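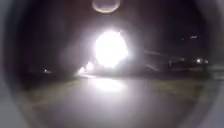 ## Robot de livraison qui se fige la nuit face à un phare

**stemberg_nuit**

Bonjour, gros souci avec notre robot de trottoir (base Proswood, caméra avant fisheye). De jour rien à dire. La nuit, dès qu'une lampe forte arrive en face : arrêt d'urgence, défaut 18, et il reste planté sur la chaussée. Vendredi, pareil. Vue caméra ci-dessus, gros disque blanc au milieu, reflet sur le bitume, maison à droite presque mangée par le halo. Exposition fixée à 4000 µs. Une idée ? Je dois le resortir ce soir...

**pongsiri_fan**

Change de caméra.

**Filteo**

4000 c'est beaucoup trop de nuit avec une source en face. Essaye 900, puis 700 si ça sature encore - et coupe le gain auto, sinon il compense derrière. Regarde aussi le reflet au sol : chez moi la détection le prenait pour un obstacle. Masque à mettre dans la config, pas dans le pilote. Nettoie le hublot, le gras élargit le halo.

Et surtout ne desactive pas le défaut 18 pour gagner du temps. S'il ne voit rien il doit s'arrêter, mais sur le bas-côté. Ça se règle dans le repli.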